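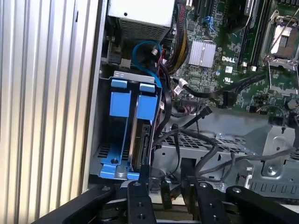

Second-hand office PC, worth a bigger drive?

Hi all, I picked up an old Dell tower in May from Grorklow, mostly for photos and the odd letter. It's nearly full already and I'm down to the last 24 GB. Do I swap the drive or just buy an external one? I'm fairly handy but I've never done this – be gentle!

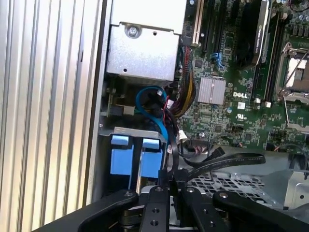 Dell with the side off, blue drive carrier

3 answers

Swap it. Squeeze the two blue latches, have a wiggle, and copy everything over first (I used an Urkia dock, slow but fine).
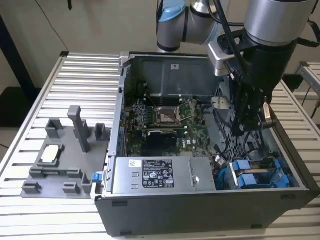

Answer 2

I'd go external for photos, personally. Mine's a Vurnness one and I've got 400 albums on it – yes, I know, too many cats. Keep a second copy somewhere else though!

Answer 3

have you emptied the recycle bin? got loads back when I did mine

Posted November 12, 2018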